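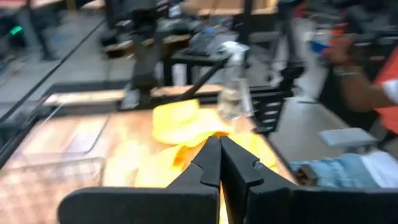

Minutes of the Ethics and Practice Reading Circle, August

Present: Imke Ehlers (chair), Genowefa Jasińska, Efthymia Zervas, Lộc Thân, Hauwa Fashola (minutes)
Apologies: none
The meeting opened at 6.45 pm.

1. Previous minutes
Agreed, with one correction: the talk on fasting was given by Efthymia, not Genowefa.

2. Paper on silence in shared worship
Lộc introduced his draft. It argues that silence kept together makes a claim on the people keeping it, and that the claim differs from the one made by spoken prayer. Genowefa thought the section on Quaker meetings leaned too heavily on one printed account. Efthymia asked whether someone who sits quietly out of politeness has taken part. Lộc said he would say yes, but the draft does not yet defend this. Imke asked for the word "authentic" to be defined or dropped.
Action: Lộc to revise pages 3 to 9 and send them round.

3. Forgiveness day
Some 95 people came. The feedback forms were mostly favourable. Several asked for more time on whether a group can forgive on behalf of its members. Hauwa noted that the afternoon speaker overran by 20 minutes and the last discussion was cut short.
Agreed: fewer speakers next year, with a break after each.

4. Choice of next text
Two proposals: a set of sermons on debt, and a short book on promises made to the dead. Genowefa spoke for the sermons, Efthymia for the book. The book was chosen by 3 votes to 2. Genowefa asked for the sermons to be kept on the list.

5. Room
Kassa House has put the evening charge up to £113 a term. Agreed to pay for the autumn and look at the reading room at Femero before the spring.
Action: Imke to write to Femero.

6. Any other business
Hauwa has two spare copies of the spring reader for anyone who wants one.

The meeting closed at 8.30 pm.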